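5.3 What went wrong with the right gripper

I promised myself this paper would have an honest failures section, so let me tell you about the one that ate most of our May. We were running the table-clearing task with Pinik, our two-arm controller, and out of 533 trials we had to throw out 80 for the same fault. The right gripper would open wide for a grasp and then just stay there (fingers apart, arm holding perfectly still) while the left arm carried on with its half of the job as if all was well!

My first guess was the vision side. I blamed the clear lenses on the eyeglasses, I blamed the shiny stuff, I even retrained the grasp detector on the Grube set, and the fault rate didn't budge. Figure 4 gives a head-camera view of the table, with both arms at work and the right gripper open at the gray curved piece.
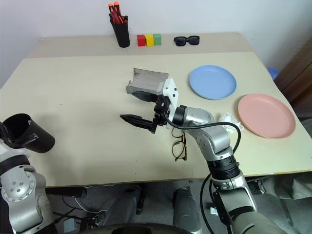 Figure 4. Head view during table clearing. Right gripper open at the gray curved piece; left gripper at the black cylindrical container.

The real trouble was in the messages between the arms. Prullevero, the layer that passes commands along, keeps one shared queue, and when both arms asked for a grip change close together, the second request could overwrite the first. The right arm lost out nearly every time, as its requests were written first. Its controller then sat waiting for a reply to a command that had been dropped.

What bothered me more was the safety side. The Bestiser watchdog checks for motion and for force, and a stalled arm shows neither, so it happily reported a healthy system for the full timeout of 2,000 ms, and then reset its clock and did it again. Anyone reaching in to help would have been reaching toward an arm that still had a live grasp plan. We now give each arm its own queue, and a missing reply cuts power to the motors on both sides. I haven't yet tested that cutoff with a heavy object in the grip.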